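Recording Good Door-Opening Demos

Door tasks are my favorite thing to record! The arm has to reach, grab, pull and let go, and every one of those steps teaches the policy something. Before you start, open a new session in Rillik, name it after the task, and start each take with the fingers wide open and the oven door shut.

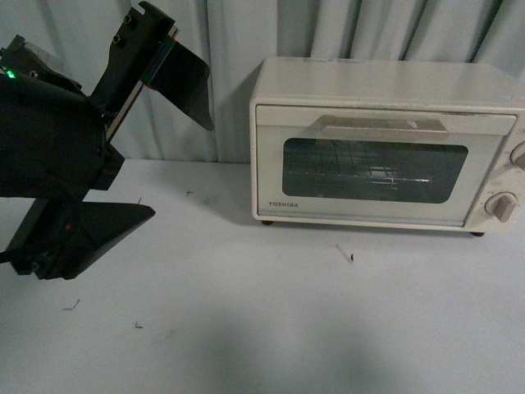
Move in slowly and line up with the handle before you close the fingers. Pull along the curve of the door, not straight back, or the grip will slip near the end. Once the door is down, let go, back off a little and hold still for a moment so the last part of the take is clean.

Now change things up. Shift your starting pose after every 17 takes, and come at the handle from a new height too. Keep the fumbles where you recovered (they're gold!) and toss the ones where you gave up.

Our first Garo set had 893 takes and already trained a fun little policy. We're going for 2000 this time.

© Orumik | Contact | Back to top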